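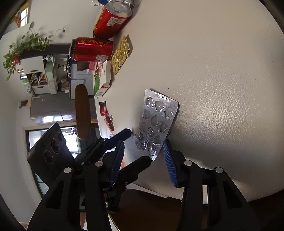 Lenka Halás
Hauswirtschaftsleitung, Wohnhaus Stimdale

Di., 9. Juli

Heute den Tisch im Nebenraum freigeräumt, weil sich dort wieder alles gesammelt hatte, was im Haus keinen Platz findet. Der leere Blister lag auch dabei, zwölf Taschen, die Folie zerknittert oder aufgerissen. Auf der Folie ist oben eine Zeile eingeprägt, die habe ich ohne Brille nicht lesen können. Silberfarbene Streifen haben wir von mindestens zwei Mitteln im Schrank, ich habe nicht weiter geforscht.

Leere Blister kommen bei uns in den gelben Sack. Paweena wirft sie immer noch in den Restmüll, wir haben am Vormittag kurz darüber gesprochen. Volle oder angebrochene Packungen gehen in die Kiste im Büro und werden von Panya durchgesehen. In der Kiste waren heute eine Salbe ohne Deckel, Hustensaft vom November und 30 Brausetabletten, ungeöffnet.

Danach die Tischplatte abgewischt. Der helle Bezug ist fein genarbt wie Leder, und in den Falten setzt sich der Staub fest. Mit dem trockenen Tuch geht es schlecht, mit lauwarmem Wasser und wenig Spülmittel besser. Den Reiniger von Cetow nehme ich dafür nicht mehr, der hinterlässt Schlieren, die man bei Licht von der Seite sieht.

Nachmittags den Arzneischrank neu beschriftet. Obere Reihe Verbandszeug, Mitte die Tagesdosen, unten Reserve. Die Etiketten haben nicht gereicht, die untere Reihe ist nur mit Kreppband beklebt - das muss ich noch ordentlich machen. Thanakorn will neue aus der Stadt mitbringen.

Abends Rücken wieder schlecht. Eine Tablette genommen und früh hingelegt. Morgen Wäsche, und Frau Urrego wegen der Rezepte anrufen.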